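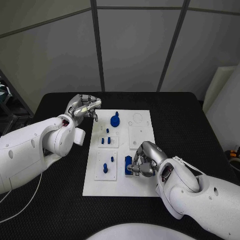 Kha Đào wrote:
> Why does a rising sign need a birth time? Mine is only
> written down as "morning".

Great question! The rising sign changes every couple of hours, so "morning" leaves you several to pick from. I spent all of November on this with my grandmother's chart - 14 drafts, and I loved every one. Try the old Van Acker tables, page 98, then read the sign before and the sign after. Do post what you find, I'd love to see it!

Voston list, message 235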